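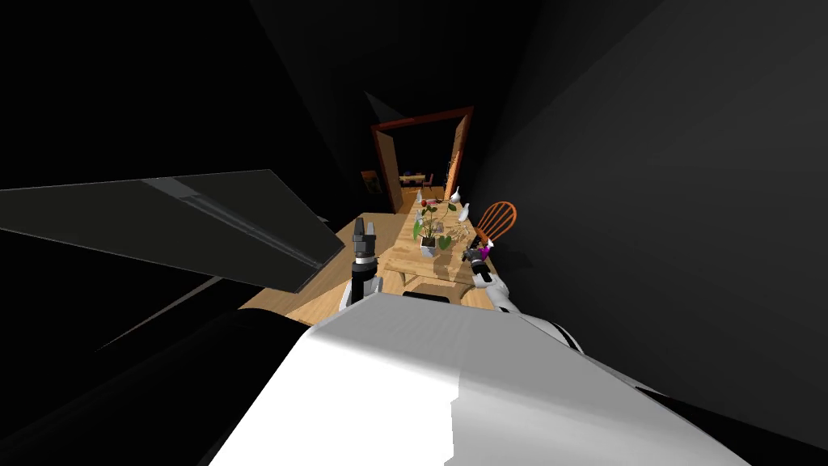
Week 2: Why bread rises

Welcome back! Last week we got through flour and gluten, so now we come to the part I look forward to all term – yeast, and what it gets up to while you're off doing something else.

Yeast is alive. It feeds on sugars in the dough and gives off carbon dioxide, and the gluten you worked so hard to build traps that gas in thousands of little bubbles. It also makes alcohol and a whole range of acids, and they're where the flavour comes from (smell a dough after a long night in the fridge and you'll see what I mean!).

Temperature matters enormously. At 26 degrees most doughs move along happily. In the fridge everything slows to a crawl, but the flavour keeps building, so a 12-hour rest gives you a far more interesting loaf.

For the home bake:
600 g strong white flour
12 g salt
2 g dried yeast
Water as per the table in your Week 1 notes

Please colour in your rise chart every hour, even if nothing seems to be happening. A flat line is a result too!

Reading before next class: the Kuzmenko booklet, chapter 2, and the Sallberg sheet on sourdough starters. Bring your charts and a slice of your loaf.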